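Filed under: Gadgets & Home Tech
2 min read

1/ ok so I've been trying out the Plarkholm counter-tidy package for 16 days and people keep asking, so — thread. It's a software add-on for a Franka arm. You bring the arm, they send the setup files and a support person.

2/ Price is $310 for the license plus $60 a month. Not cheap! But Lucyna Bednarek on their support line stayed on a call with me till the whole thing was calibrated, and I've paid more for worse.

3/ What you need on hand: a solid bench, clamps, hex keys, way more cable slack than you think. Mine's parked right next to the bathroom vanity, Allen wrenches still sitting out on the table.

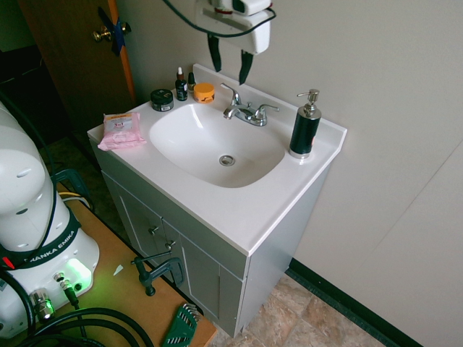 4/ WHAT IT'S LIKE TO USE
You teach it each item by name. I started with 6 things, mostly little jars and dropper bottles, plus the face wipes. Teaching one takes around ten minutes and the app nags you if your lighting's bad (fair, my lighting is bad).

5/ Wipes are the hard one. Soft package, slides all over. The small round jars it picked up on day one and I yelled so loud my neighbor Urszula texted me.

6/ Second arm is optional. I'd skip it to begin with, the two-arm mode is still marked beta and the menus for it are a mess — sorry Plarkholm, I did email you this.
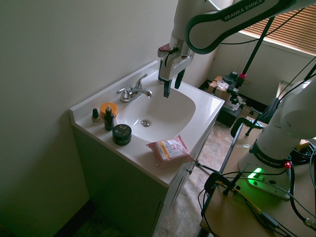 Gripper over the sink, jars and wipes on the counter.

7/ Would I keep paying the 60? For another couple months, yeah. If the wipes thing isn't better by then I'm out. Ask me stuff, I'm around tonight.

Contact | © Verkdale Threads | Back to top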